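Bench notebook, clinical chemistry, October
Reading time: 2 minutes

Monday, early shift. Finally got going on the haemolysis index check and I'm really pleased with how it's shaping up! The question is the old one: at what point does a slightly pink serum start pushing our potassium results up enough to matter, and does the Zurden analyser flag it before that happens?

Made up the spiked pool first thing from leftover serum, split into 6 levels from clean to properly red, and ran each level in 4 replicates. The bottom three came out beautifully tight. Level five had one stray replicate, which I think was a bubble (I was pipetting too fast, note to self), so I've kept the raw value in and marked it. Please don't tidy it out of the sheet.

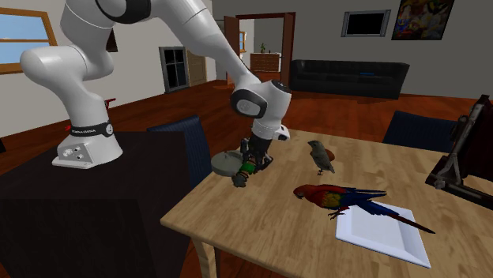
Clinical Chemistry, Iltis Building

The flag came on at level three, one step earlier than I'd have guessed. Lovely. LDH was already drifting by then, though, so the LDH cut-off probably wants its own setting instead of sharing the potassium one. Kaczmarczyk's kit insert gives a single limit for both and I've never been happy with it.

Then the fun bit – went back through last month's routine samples. 432 had an index recorded, and the spread looks far more sensible than I expected after the summer we had with the courier boxes. The Mulau clinic samples are still the pinkest of the lot. Might be the needle size, might be the stairs. Worth a phone call.

To do:
Repeat level five with a fresh tip box, slower this time.
Run the whole set on the back-up analyser, 2 replicates will do.
Lipaemia next, if there's any of the cloudy pool left in the freezer (bottom drawer, blue lid).

QC was fine on both levels at 7.30 and again after lunch. New potassium electrode is due, so get the repeat done before it's swapped or we'll be comparing two things at once.

Recent entries
Sodium drift after the water filter change
Which tubes for ammonia?
Centrifuge timings, round two

We use cookies to remember your settings. Accept / Manage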